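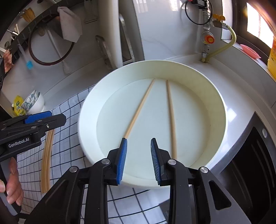
Session 6: Stocks and Broths

Reading: Gentile handout, first part. Bring an apron and a lidded jar.

Stock is made mostly from bones, broth mostly from meat. Both start in cold water and are kept at a low simmer. A hard boil turns the liquid cloudy.

Basic chicken stock
2000 g bones
1 onion, halved
2 carrots
Cold water to cover

Skim for the first half hour, then add the vegetables. Simmer three hours and strain. Do not salt – the stock may be reduced later.

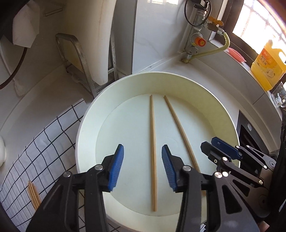
Chopsticks in a round basin.

Cooling: divide into shallow pans, set over ice and stir. Refrigerate uncovered until cold, then cover and label.

For next time: write up your yield and hand it to Kuo-hua Pan in room 317.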